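Old Words on Old Shop Signs: What the Painted Walls of Trerport Can Tell Us

Project report, Local History and Writing, fall term

Why I picked this

I walk past a faded wall ad for boot polish every morning on my way to class, and for two years I never read it. Then one wet November afternoon the brick got dark, the letters jumped out, and I was hooked! People who like these things call them ghost signs. They are ads and shop names painted straight onto brick, mostly from before cheap printed boards came in, and Trerport has a lot more of them than I ever guessed.

My question was simple: do the words on the signs match the shops that the old town directories say were there? I also wanted to know why some signs are still easy to read when others have faded to a blur.

How I worked

I walked every street between the harbor and the Flusthorpe road, usually at 8 in the morning, when the low sun comes in sideways and shows up the brush marks. For each wall I wrote down the words I could read, the side of the street, which way the wall faced and what the building is used for now. I ended up with 80 signs, which was far more than I had planned for, and my notebook is a mess of arrows and crossed-out letters.

After that I went to the library in Plindedby, where the directories are kept. The volume I used most has 3431 entries, listed by street and then by house number. The best part is that it gives the trade as well as the name – so a half-lost word like "...NDLER" can be tested against a real person selling real candles.

What I found

The match was better than I expected on the main streets and much worse near the water. Harbor shops changed hands all the time, and a new owner would often paint right over the old name. On the Marino building (it was a bakery, then a seed store, then a bakery again) I could make out three layers, with the word BREAD showing through SEEDS. I stood there grinning like a fool.

North-facing walls won by a mile. The sun is hard on paint, and almost all of my clearest signs are on walls that hardly get any. White lettering also seems to last well. A retired sign painter who answered my letter told me the old whites were full of lead, which grips the brick and holds on long after the reds and greens have gone. Some letters are now only there because the white protected the brick under them, so you are reading clean brick against dirty brick.

The spelling was a treat too. I found "grocerys," "stationary" for paper goods, and a tailor who ran out of wall and squeezed the last two letters in above the rest.

What went wrong

I started out with chalk rubbings, which was a bad idea on rough brick and left me with sheets of gray smudge. I also trusted my first readings too much. One sign I had down as TEAS was TRUSS, for a maker of medical supports, and I only caught it in the directory. I went back and read all my doubtful ones a second time after that.

What I would do next

The directory index lists 658 shopkeepers for the streets I walked, and I have only traced a small part of them. I would love to follow one family from sign to sign as they moved up the hill from the harbor – the Flusthorpe road end looks like the place to start, and there is a whole row of side walls out there that I have only seen from the bus.
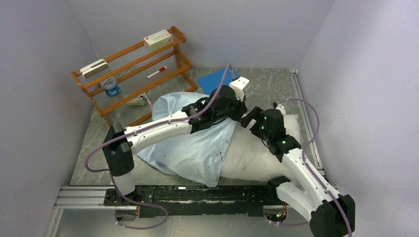

I would also go back in the rain. Wet brick brings up letters that are invisible on a dry day, and my boot polish wall still has a bottom line that I haven't managed to read.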